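3.2 Collecting the can-sorting demonstrations

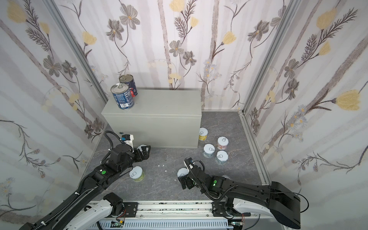
All 424 demonstrations were given by remote control, with one operator driving both arms at once. We had first planned to guide the arms by hand, and for two days in February we did. It gave lovely smooth motions and a good many recordings of our own elbows, so we dropped the method and kept the elbows out of the data.

The task is dull on purpose. Short cans lie scattered over the floor of the cell, and the operator gathers them near the grey box, using whichever gripper is closer. Both arms may hold a can at the same time (Figure 4). We set no order and no fixed route, a freedom the operators used more fully than we had hoped. One worked strictly from left to right. Another seemed to choose cans by label, for reasons the joint angles do not reveal.

Figure 4. The Plidau cell during a remote-controlled demonstration. Each gripper holds a short can; two taller cans stand on the box.

The flowered wallpaper was left up throughout. An earlier policy, trained at our Barnberg site against plain walls, lost its nerve when somebody hung up a coat, and we wanted the Rarneo policy to meet some clutter early in life.

An episode was dropped if a can left the cell, if an arm hit its force limit, or if the operator paused long enough to be suspected of tea. This left 328 episodes for training. Hesitations before a grasp were kept: they are part of how people do the job, and trimming them by hand - as was done for the Dumlao set - made the policy quicker and noticeably worse at picking things up. We return to this in Section 4.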